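Coltthorpe Household Guidance
Care of Kitchen Linens and Light Cloths

This page is intended for residents of Coltthorpe housing and for anyone else who looks after dish towels, napkins, tray cloths and similar items at home. It covers sorting, washing, drying, folding and storage. Fabrics with a care label should be treated according to that label wherever it differs from the advice given here.

Sorting before the wash

Kitchen cloths should be washed apart from clothing. Greasy cloths should also be kept apart from those used only for drying glasses, as oil moves easily from one fabric to another in warm water. Shake out crumbs before loading the machine, and check hems and corners for food residue.

Thin white cloths deserve a separate small load. They pick up color from new towels and tear more readily when washed with heavy items such as aprons or bath mats. Hold each cloth up by two corners before washing; thin spots and faint stains are easier to find when the fabric is open.
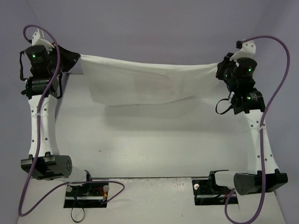
Treating stains

Treat stains as early as possible, and always before the cloth goes near a dryer. Heat sets most food stains permanently.

Tea and coffee: Rinse from the back of the fabric with cool water, then work in a little liquid detergent and leave it for 5 minutes before washing.

Tomato and berry: Scrape off any solids, rinse in cold water and dab with white vinegar. Do not rub. Pink traces may need a second treatment.

Cooking oil: Apply dish soap directly to the dry fabric, wait, and wash as warm as the label allows.

Candle wax: Let the wax harden, lift it with a blunt knife, then place the cloth between two sheets of plain paper and press with a warm iron. Replace the paper as it takes up the wax.

Chlorine bleach weakens cotton over time and should be kept for occasional use. Never combine it with vinegar or with any product containing ammonia.

Soaking

Dull or sour-smelling cloths can often be restored with an overnight soak. Dissolve 8 tablespoons of washing soda in a large bucket of hot water, stir until no grains remain, and submerge the cloths fully. Wear gloves. Silk and wool must not be soaked this way. Rinse twice before the regular wash.

Drying

Line drying is preferred for thin cotton and linen. Pull each piece square while it is damp, smooth the hem between finger and thumb, and peg it along the edge with a small overlap. Pegs placed only at the corners will leave points in the fabric — these are difficult to iron out afterward.

Where a dryer must be used, choose low heat and remove the cloths while they are still slightly damp. Clean the lint filter after every load.

Folding and ironing

Iron linen damp and cotton nearly dry. Begin with the hems and work inward. Fold lengthwise first, then across, and change the position of the fold from time to time so that the same line does not wear through.

Large tablecloths are best folded by two people standing at opposite ends, each keeping a light and even tension on the corners. Clear the surface beneath and wipe it down before starting.

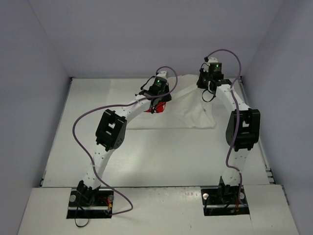

Store folded cloths in a dry drawer or on an open shelf, with the most recently washed at the bottom of the pile so that all of them are used in turn. Cardboard boxes and unsealed wood can yellow white fabric; a layer of acid-free tissue will prevent this. Cloths kept for special occasions should be taken out each August, aired for an afternoon and refolded.

Cloths past repair make good cleaning rags. Rags used with linseed oil or certain wood finishes can ignite on their own and must be laid flat outdoors to dry fully before disposal — never leave them crumpled in a bin.

Questions about this guidance may be sent to Tamer Zein at the Coltthorpe residents' office, which is open on Tuesday mornings.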